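Gallery > Tables and Flowers > Small Arrangements

November
By Deirdre Mac an tSaoi

Small arrangements on a green mat

This page is about putting flowers into small glass containers on a table. The flowers are kept in bunches by color, mostly red and blue, with a couple of yellow tulips. The containers are plain clear glass, so the stems stay in view and the height of each bunch is easy to judge.

I started keeping these pages after a window display at Vieira, where I had 39 stems to place and only one tall vase. Most of them ended up in bottles and drinking glasses. I have worked that way at home ever since, usually in the late afternoon.

The tall vase comes first. Two tulips are enough for it if the leaves are left on. They stand above everything else on the table, and the other colors can be kept lower.
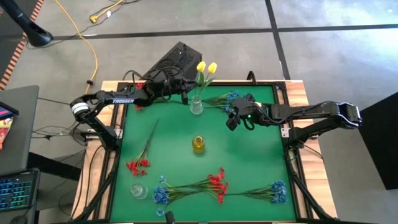
Blue goes next to yellow before red does. I lay the blue stems out beside the vase and look at them for a minute before adding any. If they crowd the tulips, they go into a glass of their own.

Red flowers with long thin stems are harder to place. In a short cup they lean to one side, and in a bottle with a narrow neck only a few will fit. I lay the bunches flat first, with the stems pointing toward the container they are meant for.

A green surface is good for red and yellow. Blue looks darker on it. Ulises Chambi uses a white cloth for the same flowers and gets a colder result, which he prefers.

The next page has the arrangements made for the hall at Prindano, all in bottles.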